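Trarell Two-Arm Kit, room sim included

I've been building mine in the garage since December, and I love this thing! You get both arms, two black grippers, 64 bolts (count your hex keys, you'll need 3) and the Huvex room sim. Price is $1,915.

The sim is where I do all my practice now, before I risk a real dish. My current layout is the living room with the glass coffee table – right gripper holding the brown bowl, left one open over the floor, and an orange can standing out there for later. Orders close Fri 16 October. 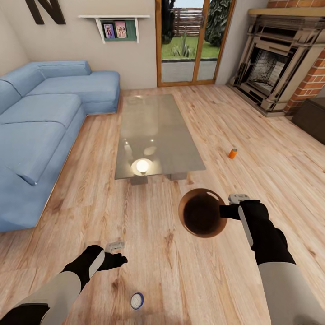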